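Living With Marble: Stains, Rings and Other Company

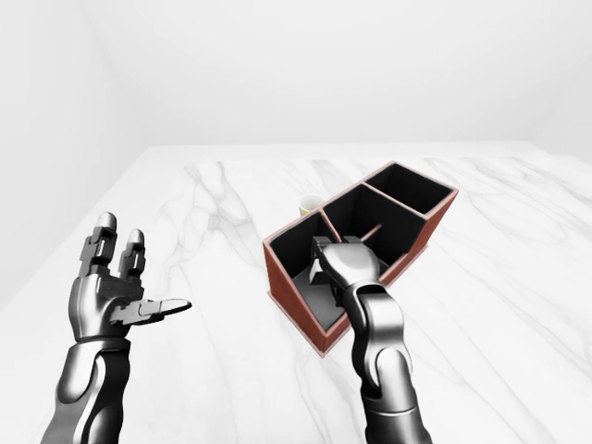 Mei-kuen Chiang wrote in to say that she has had marble counters in Gidolbridge for years, has never sealed them once, and would like us all to calm down. She also says a lemon got hers in the first week and she has since grown fond of the mark. I admire her. I am not her, and if you're reading a page of stone care tips, I suspect you aren't either.

Stain or etch?

Sort this out before you put anything on it. A stain is darker than the stone around it, since something has soaked in. An etch is a dull spot, usually paler, where an acid has eaten a little of the surface. Run a fingertip over it. If it feels slightly rough and disappears when you look from straight above, you have an etch, and no amount of scrubbing will help. Scrubbing will give you a bigger dull spot, with your elbow to blame.

Everyday washing

Warm water, a drop of plain dish soap, a soft cloth. Rinse with a second cloth and dry with a third. Vinegar is the darling of every cleaning page on the internet and it has no business near marble. The same goes for lemon juice, bathroom descaler and most powders that promise to "cut through" things.

Oil stains

These want a poultice, a grand word for paste.

Mix baking soda with water until it's as thick as peanut butter. Spread it over the stain, a little past the edges. Cover with plastic wrap, tape down the sides and poke a few small holes. Leave it for a full day, then take off the wrap and let the paste dry out completely. Scrape it up with something plastic and rinse.

You may have to do it again. I did mine 3 times for one dribble of olive oil, and spent the week explaining to visitors that it was not bread dough.

Coffee, tea and wine

Same method, but swap the water for ordinary drugstore hydrogen peroxide. Fine on white marble. On dark stone it can bleach, so try it behind the toaster first - or wherever you keep the part of the counter you don't love. Never mix it with bleach or ammonia.

Etches

A light one on a polished top can be rubbed out with marble polishing powder, a damp cloth and patience. Start small. On a honed top, leave the powder in its tub, as you'll end up with a shiny patch that draws the eye more than the etch did. For honed stone, very fine wet sandpaper does it. I use 600 grit, kept wet, in light circles, and stop sooner than I want to. Anything deep enough to catch a fingernail is a job for someone with a van.

Does it need sealing?

Drip some water on it and go do something else for ten minutes. If the stone has gone dark under the drops, it's thirsty. Wipe on a penetrating sealer, give it the time on the label, and buff off every bit of what's left or it will dry to a haze. I do mine in January, when there is little else to look forward to. Sealer slows down stains. It does nothing at all about etching, whatever the man in the showroom told you.

Small habits

Coasters, obviously. A tray under the oil bottle. Cut citrus on a board, and wipe under the board too, where the juice goes to hide. Keep a felt pad under anything with a metal foot, especially in a damp kitchen - rust goes in fast and comes out slowly, if it comes out.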